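12 July 2026, half-yearly comic room check. I did the January one in a dressing gown and skipped half of it, so this time I'm going through the lot, ticking as I go and moaning in the comments like always. Copy the list if it's any use to you!

Key: **OK** = fine, **Watch** = look again next time, **Fix** = get off the sofa.

## Floor and ways through

- [x] **Path from door to window clear.** OK. It wasn't when I started, but I've moved the Dimitriou shop bags into the hall and now they're the hall's problem.
- [x] **No boxes standing straight on the floor.** Watch. One short box of duplicates had crept down there again. It's up on a pallet board for now (the bottom of it felt fine, I had a good prod).
- [ ] **Rug flat, corners stuck down.** Fix. The corner nearest the spinner rack has curled up and I caught my toe on it carrying a full box of Skundisness back issues, which is the nearest I've come to crying over that series since they killed off the lighthouse keeper.
- [x] **Step stool locks open.** OK. Sat on it and read an annual to be sure. 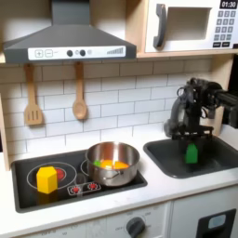 It does wobble a bit if you lean left, so I lean right. I've also stopped using it as a side table, after Mihret Kassa came round to borrow the first Plistgate hardcover and very nearly stepped up onto my tea.

## Shelving and weight

- [x] **Wall brackets tight.** OK. Went round with the screwdriver and got a quarter turn out of the top ones and nothing at all out of the rest.
- [x] **Heavy stuff low down.** OK, at last! Omnibuses are all on the bottom shelf now. I used to keep them up top because the spines looked gorgeous from the doorway, but have you ever had one land on your foot? I have. It was the Puketti complete edition and I couldn't wear a proper shoe for 9 days.
- [ ] **Shelves not bowing.** Watch. The middle one has a dip you can see if you crouch. I've taken the slipcases off it and I'll put a ruler across it next time to see if it springs back.
- [x] **Long boxes stacked no more than two high.** OK. I know people go to four. Those people have stronger boxes than me, and stronger backs.
- [x] **Lids on, handles not torn.** OK, apart from one torn handle on the Plistgate box. Taped it from the inside. It'll do until I next go into town. 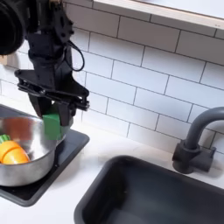
## Plugs, lamps and heat

- [x] **Extension lead not under the rug.** OK.
- [x] **Extension lead not plugged into another extension lead.** Er, OK *now*. I'd added a second one for the scanner and forgotten. Scanner has gone to the desk, where there's a proper socket for it.
- [x] **Reading lamp well away from paper.** OK. It had a pile of unbagged floppies leaning on its base, so I've moved the pile. They were only there because I wanted to reread the Puketti crossover in publishing order, and I got two issues in before I remembered why I'd never managed it. Too many flashbacks! And everyone has the same chin!
- [x] **Smoke alarm tested.** OK, very loud, and I'm sorry if you live downstairs.
- [ ] **Heater has its space.** Watch. It's off for the summer, but the poster tubes have drifted over that way. Must be shifted before it goes on again.

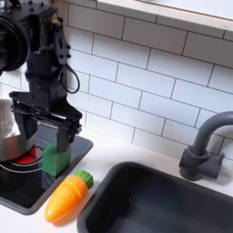
*Gripper and cable loop against the white tiles.*

## Damp, light and little creatures

- [x] **Humidity reading taken.** OK. Same as January, give or take the needle sticking. I tap it.
- [x] **Sniff test on the back boxes.** OK. They smell like old newsprint, lovely, no mushroom.
- [x] **Silverfish traps.** OK, clean. Put fresh ones out anyway.
- [ ] **Blind comes all the way down.** Fix. It stops a hand's width short, and the sun gets in right where I've hung my framed Skundisness cover. The red's still red, but I've taken it off the wall until the blind's sorted, and there's a very sad pale square in its place. 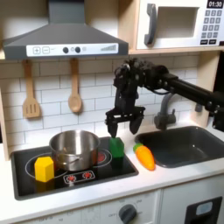

I did think about swapping in a print I don't mind losing, only I went through the folder and I mind losing all of them. So the square stays.

## The catalogue

- [x] **List matches the boxes.** OK, just. The spreadsheet says 1248 and so did I, on the second go. On the first I came up short, and the missing ones were on loan to Mihret (you know which ones, give them back, no rush, but also do).
- [x] **Copy of the list kept somewhere else.** OK. Emailed it to myself and put a printout in the kitchen drawer.
- [x] **Photos of the expensive ones up to date.** OK, 10 new ones added.

## To sort before the next check

- Rug tape, the strong sort
- New blind, or a new cord for the old one
- Ruler on the middle shelf
- Poster tubes away from the heater
- Replacement box for the Plistgate run
- Ring Dimitriou about the bags in the hall, they said they'd take trade-ins on a weekday morning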